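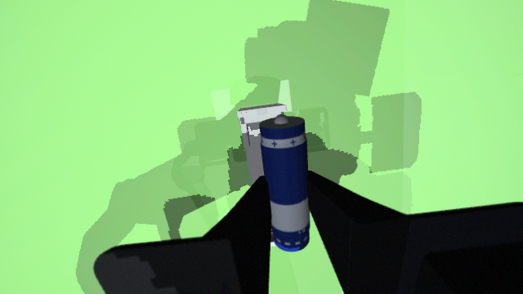 Gonzalo Pacheco wants to know why he should test a gripper in the simulator at all, when the real one is sitting in a box on his desk and the box is already open. His second complaint is that the last edition of this guide put the comparison run after the wiring chapter, by which time he had bent a finger.

Fair on both counts. The comparison run now comes first, and a bent simulated finger can be fixed with the Reset button.

Section 6. Comparing two grippers in Windiseo

You will need Windiseo installed, the Clarncombe arm model loaded, and both gripper files: Lolent (narrow tips) and Pastor (flat pads). If only one gripper shows up in the list, the other file is in your Downloads folder, where it has been since March.

6.1 Setting up the run

1. Open the Workbench menu and choose New Comparison.
2. Pick the gripper you expect to lose. It runs first, while you are still paying attention.
3. Under Test Part, choose the upright battery. Leave the box in place behind it.
4. Set Runs to 91 for each gripper. The default is 7, a fine number for people who already know the answer they want.
5. Set the wrist camera to Fixed. If you leave it on Auto it will drift between runs and you will be comparing cameras.
6. Press Home and wait for the arm to stop moving. Then wait a little more.

Note: Shadows are switched on by default and should stay on for both grippers. Turning them off halfway makes the pictures prettier and the results useless.

6.2 Closing on the part

1. Lower the arm until the fingertips are level with the middle of the battery.
2. Close at the Slow setting. Fast exists mainly for demonstrations.
3. Watch the Contact panel. Both fingers should report touch before the force reading starts to climb.
4. Hold for 6 seconds, lift, hold again, and set the part back down.
5. Press Save Run. Windiseo does not save for you, although it has a cheerful little disk icon that suggests otherwise.

CAUTION: Do not raise the grip force to rescue a bad run. A simulated battery will put up with anything. A real one may be crushed or punctured, and it will not reset.

6.3 Reading the results

Slips and drops are listed separately. A slip means the part moved in the fingers but stayed up. A drop needs no explanation.

If one finger always touches first, the arm is off center. Go back to 6.1, press Home, and start the set again — yes, the whole set. Mixing runs from before and after a correction gives you a number, but it belongs to no gripper in particular.

Note: The results table holds over 168 rows, so a full comparison fits. Export it before you change arms. Loading a new arm clears the table, and the warning appears just after it has done so.

Wiring for the winning gripper is in Section 7. Leave the box closed until then.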